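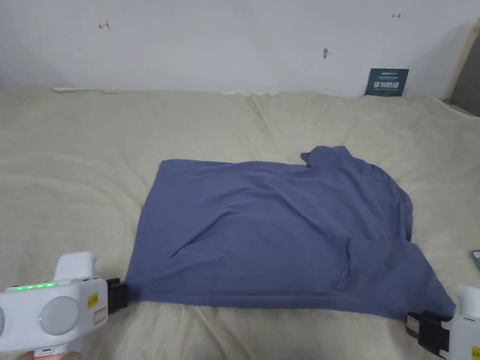
Search this site Go

Print this page | E-mail this page

Progress report to the fund manager
Visit to the Pruseck demonstration, Gitthorpe site
27 Oct 2021

You asked whether the laundry work is far enough along to release the second payment. I went to see it, and my short answer is not yet.

Pruseck's claim in January was that people holding grippers could record household folding jobs in quantity, and that the recordings would later be used to train a machine. The plan promised 3060 recordings by the end of the first stage. I was told they have the full number. I asked how many had been checked by a second person and was told 38. That is a small share to hang a payment on, and it was not in the last summary we got.

The demonstration itself was tidy. A shirt was laid out on a bed, taken by its two near corners and worked from there. Holding cloth by the corners with a pair of jaws is harder than it sounds, and I give them credit for the handling. But every decision was made by a person. What we paid to see is what comes after that, and there was no date for it.
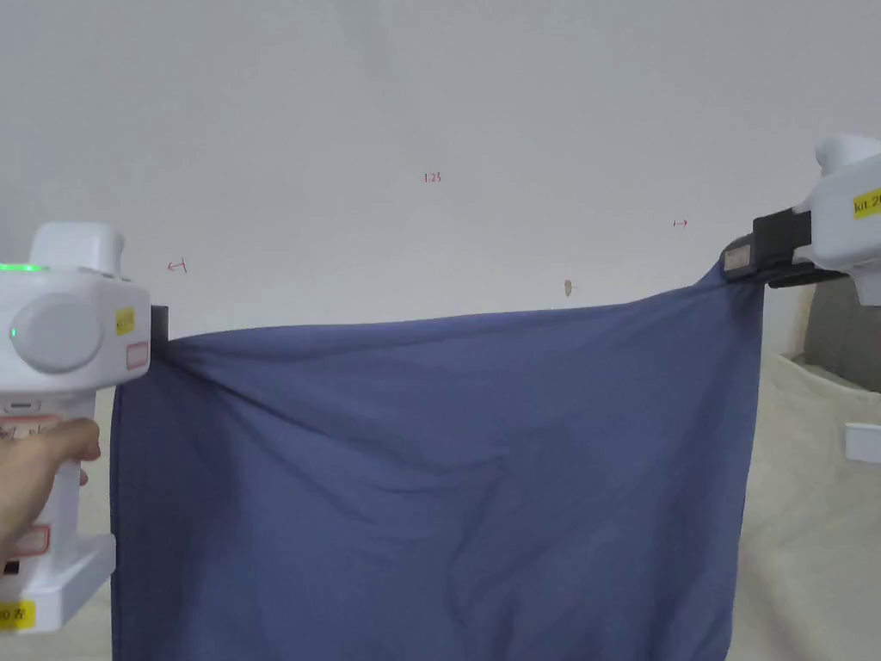 I also asked about the cloth. The plan lists 100 different items. The ones I was shown were plain, soft and all of one color, and the staff could not say how many on the list had been used so far. Towels, fitted sheets and anything with buttons were described as "next." They were described as "next" in January too.

Foltska, who are doing the software side, sent slides. The slides say the model folds well in testing. They don't say what it folded, or who decided that it was folded. I would like the failed attempts as well as the good ones - Gezer gave us theirs without being asked.

What I suggest:

- Hold the second payment until at least 100 recordings picked by us have been checked.
- Get the item list with a used/not used mark against each line.
- Ask for a folding run with no person on the grippers, however bad it looks.

The travel claim is in with the other papers.

2 comments | 0 shares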